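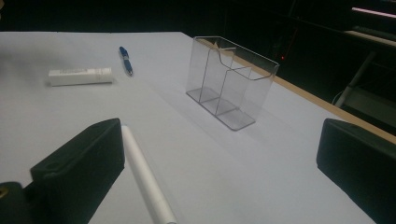 **Parnham, 20th October** – The Parnham Memorial Group asks for help from the public after the remembrance bench at Drivley Reserve was damaged and the plaques were removed from it.

The bench was put beside the creek path two years ago by families who lost someone to violent crime. It carried 95 small plaques, each one with a name. All of them are missing, and the backrest was broken in two places. The damage was reported to police, who have opened an investigation.

"For many of our families this is the only place where they can sit with the name of their person," said Gwawr Phillips, spokesperson of the group. "We are not asking for punishment. We are asking for the plaques to come home."

Replacement of the plaques will cost $1020. Starnum, a local engraving firm, has offered to do the work at cost price, and the new bench should be in place in December. 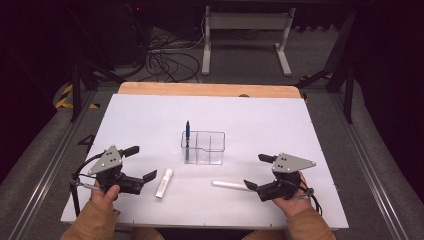
**Can plaques be returned without giving a name?**

They can be left in the letter box of the group at 130 Gape Street, Parnham, at any hour – no questions will be asked by us.

Persons who saw something near the reserve are requested to contact their local police station. Flowers and cards may still be placed at the foot of the bench.

Media contact: Gwawr Phillips, Parnham Memorial Group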